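Prelura — a little pile of solid shapes, and the sums that go with them

README, last touched Thursday, October 3, 2019

Hello! Prelura is a set of 1185 short geometry problems about solids: cuboids, prisms, pyramids, cylinders, cones and the odd sphere. I started writing them in April for my evening class in Cluneck and then couldn't stop, so now they live in a folder and anyone can have them.

What's in each record

Every problem sits on its own line in problems.csv, with these columns:

id — a plain number, never reused
solid — one word, lower case
given — the lengths you're told, always in centimetres
asked — volume, surface area, number of edges, or the long diagonal
answer — worked to two decimal places
level — 1 to 5, and very much my own opinion

I've kept lengths between 1 and 100 because my lot get grumpy with anything bigger (so do I, if I'm doing it by hand). The prisms are all right prisms. If you want oblique ones you'll have to look elsewhere for now — I tried writing ten and got four of them wrong.

Faces, edges and corners

A face is a flat surface of the solid, an edge is where two faces meet, and a corner is where edges meet. A cuboid has six faces, twelve edges and eight corners. Cylinders and cones cause rows, so I left them out of the edge questions altogether!

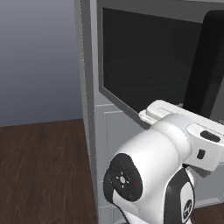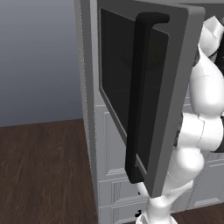 Ghazal Rezaei wrote to me that the cuboid questions lean too heavily on volume, and that her pupils could get through the whole of level 2 by multiplying three numbers without once thinking about the shape. She'd like more on the long diagonal and on open boxes with the lid missing. Fair enough, and I've begun a batch of those in extra.csv.

Known problems

Square pyramids use the slant height in some rows and the upright height in others. The given column does say which, but it's easy to miss.
Pi is 3.14159 everywhere, so the last decimal may wobble against your calculator.
Level 5 is mostly cones. Sorry.

Using it

Copy it, print it, change the numbers. If you spot a wrong answer, send me the id and your working and I'll fix it when I next sit down with a pot of tea.

Teodoro Cabrera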